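Forum Logistique & Atelier > Conditions de travail > Automatisation

Sujet : Robot à deux bras au conditionnement, on nous parle de « collaboration »

ymtsang
Bonjour à tous,

Je bosse chez Bikolico, préparation et mise en sachet de petites pièces et de petits articles. On est 50 sur le site. Depuis juillet la direction nous présente le projet Lonen : un robot à deux bras fourni par Dastasero, qui doit venir « en appui » sur les postes de tri manuel. J'ai passé une matinée à regarder les essais avec deux collègues, et j'en suis revenue moins inquiète pour l'emploi et plus inquiète pour tout le reste.

Sur les diapos de la réunion, le robot fait le tri, nous on fait « la supervision et la valeur ajoutée ». Dans la pièce des essais, c'est une table, un petit cube vert et un emballage bleu tout froissé. 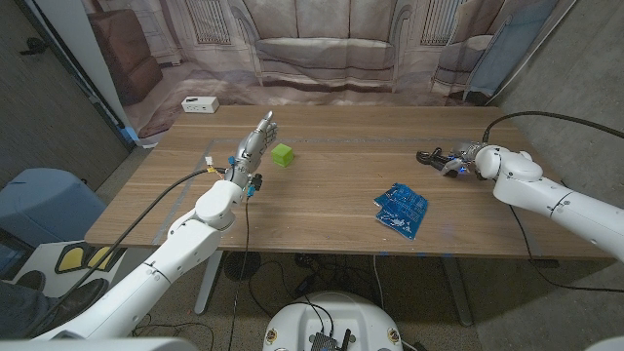
Nos bacs à nous, c'est 200 références qui changent selon les clients, des sachets qui collent entre eux, des étiquettes posées de travers. J'ai demandé au monsieur de Dastasero ce qui se passe quand deux sachets sont collés. Il m'a répondu que c'était « dans la feuille de route ». Vous qui êtes passés par là, ça ressemble à quoi une feuille de route, au bout de six mois ?

Et surtout : qui fait quoi autour de la machine ? On nous a dit que des opérateurs seraient détachés sur le projet dès le 1er août, sans fiche de poste. Je suis preneuse de retours, même désagréables.

abelardo_f
Salut. Passé par là dans une autre boîte, avec un autre fournisseur. Retour désagréable donc.

La machine n'a supprimé aucun poste la première année, mais elle a pris le meilleur. Les articles faciles sont partis au robot, et nous on a gardé tout ce qui était mou, transparent, emmêlé ou abîmé. Sauf que la cadence demandée, elle, était calculée sur l'ancien mélange facile + difficile. Résultat, on était « en dessous » tous les jours et il a fallu des mois pour faire admettre que le mélange avait changé.

Donc premier conseil : faites noter MAINTENANT votre cadence par famille d'articles, avant l'arrivée du robot. Après ce sera trop tard, vous n'aurez plus rien à comparer.

wk_man
Je vais faire l'avocat du diable, je suis technicien de maintenance et j'ai vu des installations qui marchent très bien. Juger un robot sur une séance avec un cube, c'est comme juger un apprenti le jour où il découvre l'établi. Ils commencent toujours par des objets simples, un dur et un souple. C'est la méthode normale.

Et il y a des postes que je ne regretterai pas. Quelqu'un ici a envie de refaire le même geste du poignet toute sa vie ? Ma mère l'a fait, elle a été opérée des deux mains.

ymtsang
@wk_man je ne juge pas le robot, je juge le calendrier. Si c'est l'apprenti qui découvre l'établi, alors pourquoi le plan de charge de la rentrée le compte déjà comme un poste ? Il est marqué dans le tableau : 900 articles par équipe. Je n'ai rien vu ce matin-là qui permette d'écrire ce chiffre, ni un autre d'ailleurs.

Pour les poignets, d'accord avec toi. Mais on demande des tables réglables depuis des années et on nous répond budget.
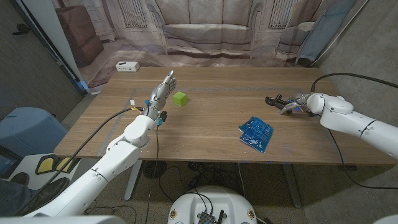 La table d'essai : la main articulée est côté gauche, le cube vert juste à côté, l'emballage bleu plus à droite.

wk_man
Le chiffre dans le tableau, là-dessus je ne te contredirai pas. C'est du commercial recopié par quelqu'un qui n'est pas descendu voir.

Par contre je trouve intéressant qu'ils montent une main à doigts d'un côté et une pince de l'autre. La pince, c'est du solide, ça se change vite. La main je demande à voir : plus il y a d'articulations, plus il y a de choses à régler.

heather.mcp
Bonjour, responsable d'équipe dans un entrepôt, donc je vais sûrement me faire taper dessus.

Je pense que vous mélangez deux sujets. Que la direction communique mal, c'est une chose. Que le robot soit une mauvaise idée, c'en est une autre. Chez nous j'ai 225 lignes de commande en retard chaque fin de mois et je n'arrive pas à recruter. Les intérimaires restent trois jours. Si une machine me prend ne serait-ce que le petit reconditionnement, je respire, et mon équipe aussi, qui arrête de faire des samedis.

Le mot « supervision » vous fait rire, mais j'ai deux préparateurs qui sont passés conducteurs de ligne avec le coefficient qui va avec, et ils ne veulent pas revenir en arrière.

abelardo_f
@heather.mcp « avec le coefficient qui va avec » : voilà, tout est là. C'était écrit avant ou ils l'ont obtenu après ?

heather.mcp
Après. Et il a fallu que j'insiste, je le reconnais.

mk_shih
Bonsoir, je suis la collègue de Yee-man, j'étais à la même matinée. J'ai travaillé avant à l'atelier Shih (l'entreprise de mon oncle, rien à voir avec le forum), où on faisait de la mise sous blister, et j'ai donc déjà formé des machines et des gens. Les gens, c'est plus rapide.

Je rejoins Abelardo et je mets par écrit ce qu'on va demander à la prochaine réunion. Corrigez-moi s'il manque quelque chose.

1. Qui prépare la table entre deux essais, qui replace les objets, qui relève les erreurs ? Dans la présentation cette personne n'existe pas. Si c'est l'un de nous, c'est du travail, avec un intitulé et des horaires.

2. Sur quels articles à nous la main à doigts a-t-elle été essayée ? Pas un cube. Un de nos sachets, avec le numéro de référence. On veut le nombre d'essais ratés aussi, pas uniquement les réussis.
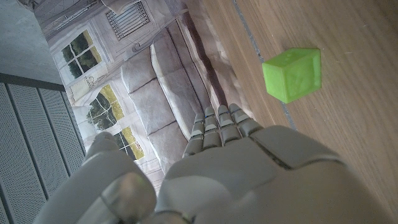
3. Que devient la cadence des postes manuels une fois les articles faciles retirés ? Réponse écrite, par famille.

4. Que fait l'opérateur quand le robot s'arrête ? S'il doit quitter son poste pour aller voir, il faut que ce temps soit compté quelque part. Et s'il n'a pas le droit d'y toucher, on appelle qui, dans quel délai ?

5. Les câbles. Sous la table d'essai c'est un paquet de nœuds, avec des fils qui pendent. Pour des essais, passe encore. Dans l'allée où on circule avec les transpalettes, non.

wk_man
Bonne liste. Pour le 5, un fournisseur sérieux te mettra des goulottes à l'installation, je ne m'inquiéterais pas trop. Pour le 4 par contre insiste lourdement. C'est là que les projets se plantent : personne n'est habilité à réarmer, la machine reste à l'arrêt, et au bilan on écrit que « les équipes n'ont pas adhéré ».

J'ajouterais un 6 : quelle force au contact, et est-ce qu'on peut mettre la main dans la zone pendant que ça bouge ? Demandez l'analyse de risques. Pas le prospectus, l'analyse, avec la signature.

abelardo_f
Et un 7 : qui a le droit d'utiliser les enregistrements. S'il y a des caméras sur le robot, elles voient aussi les gens autour. Chez nous la direction jurait que non, puis on a retrouvé des captures dans un diaporama sur les temps de pause.

heather.mcp
Ça c'est inadmissible, on est d'accord.

Pour le 2 je nuancerais. Demander le taux d'échec au stade de l'essai, ils vous donneront un chiffre mauvais, et votre direction peut très bien s'en servir pour dire « donc vous voyez, vos emplois ne risquent rien, circulez ». Demandez plutôt un seuil à partir duquel le poste est réellement compté dans le plan de charge. Tant que le seuil n'est pas atteint, le robot compte pour zéro et on garde l'effectif complet.

ymtsang
Le seuil, je prends. C'est exactement ce qui me gênait sans que j'arrive à le formuler.

Merci pour le 6 et le 7. On a eu un début de réponse pour le point 1 : il y aurait « un référent Lonen par équipe », sur la base du volontariat, sans prime la première année. Ça ne se bouscule pas. On nous a aussi annoncé près de 900 articles par équipe au lieu de 900, j'imagine que c'est ce qu'ils appellent tenir compte de nos remarques. 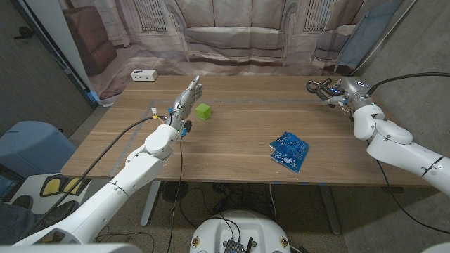
Pendant les essais : la main à gauche du cube, la pince à droite.

mk_shih
J'ajoute qu'on a demandé à voir la machine sur un vrai bac à nous, avec les sachets du client le plus pénible. Réponse : pas avant que Dastasero ait « stabilisé le périmètre ». J'ai noté la phrase dans mon carnet telle quelle.

wk_man
Insistez pour que quelqu'un de l'atelier choisisse le bac. Si c'est le fournisseur qui choisit, vous aurez des boîtes bien carrées.

Je reste d'avis que dans quelques années vous serez contents de ne plus faire le tri à la main toute la journée. Mais vu comment c'est parti, je comprends que vous vouliez tout par écrit.

abelardo_f
Tiens-nous au courant après la réunion, Yee-man. Et notez vos cadences dès cette semaine, je me répète mais c'est la seule chose qui nous a servi.

ymtsang
C'est commencé, une feuille par famille d'articles, remplie à chaque fin d'équipe. Le chef a demandé à quoi ça servait, Mei-kuen lui a dit que c'était pour stabiliser le périmètre. Je reviens poster les réponses point par point dès qu'on les a.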